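Running the two-arm bag demo on open day

The Cestine cell goes live at 9:30, before visitors reach the hall. Power the rail first, then the arms, left before right. Wait for both controllers to report ready.

Load the program named Grevon and set speed to 100 mm/s. The lab default is 300, too fast for people to follow from the rope. Home both arms and open the grippers. Check that each cable has slack at the elbow and wrist.

Stand the tote at the back right of the table, against the wall, with the mouth open and the handles up.

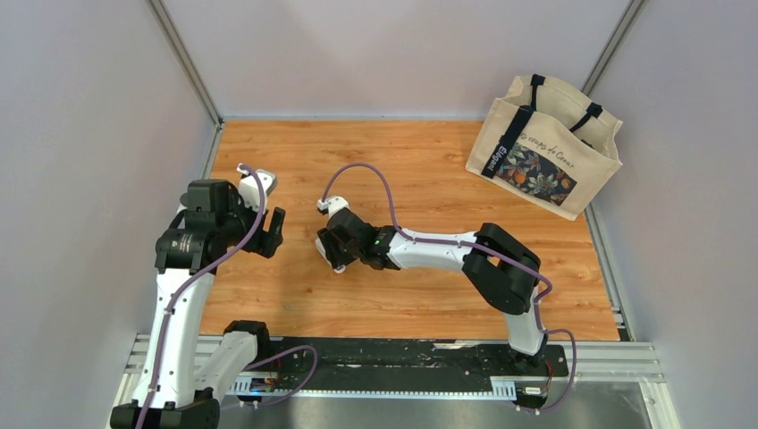

Run one cycle with the table otherwise clear. If an arm stops short, re-home it and repeat. Do not jog by hand while the program is paused.

For the public run, Elvia Alvarado starts the cycle and Ott Rebane stays at the stop button. Keep visitors 700 mm from the front edge. Between groups, return to home and reset the bag.

Error 254 is a gripper timeout. Clear it from the panel and restart at step 1.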